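Hilo sobre la colección de Plikavik, la serie de ciencia ficción que casi no se ha vuelto a emitir. Llevo tres años ordenando lo que queda del rodaje y ya toca contarlo. 1/10

El inventario va por 446 piezas. De ellas, 169 son de vestuario: monos de tripulación, guantes, cinturones y muchos parches sueltos. El resto es utilería de mano, letreros de decorado y papel. 2/10

Casi todo viene de dos lotes. El primero lo guardaba Hường Chu, que trabajó en el taller de atrezo durante la segunda temporada. El segundo salió del almacén de Charbonneau cuando cerró. 3/10

Las piezas de Hường traen etiqueta de cartón con número de episodio y escena. Las de Charbonneau llegaron en cajas sin marcar y hay que identificarlas a mano, comparando arañazos y golpes de pintura con los capítulos. 4/10
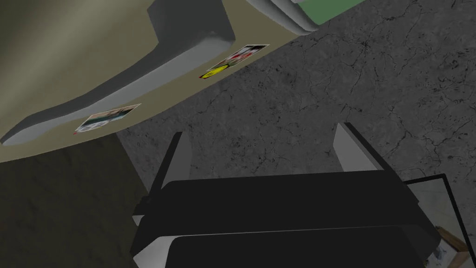
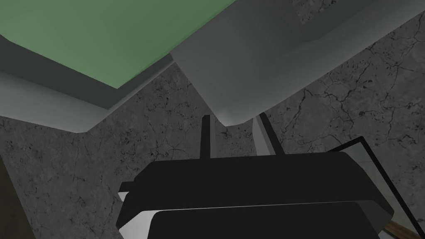
Dos imágenes generadas por ordenador. 5/10

Lo más buscado son los comunicadores Kemutberg. Se hicieron 19 para la serie y tengo localizados 14. Los de primer plano llevan el visor pegado por dentro. Los de figurante son de resina maciza y pesan bastante más. 6/10

Cuidado con las réplicas de Drelosier. Están bien hechas, pero el molde se sacó de un comunicador de figurante y la ranura lateral queda más estrecha. Si os ofrecen una como original, pedid foto de la ranura con una regla al lado. 7/10

Sơn Doãn me ha pasado copias de las hojas de rodaje de octubre. Con ellas he podido fechar los cascos del episodio del hangar, que tenía mal puestos en la primera temporada. Ya está corregido en la ficha. 8/10

No vendo nada ni hago tasaciones. Sí contesto dudas de identificación si mandáis fotos con luz natural, por delante y por detrás. 9/10

El domingo subo las fichas de los parches. Faltan los de ingeniería, que siguen sin escanear. 10/10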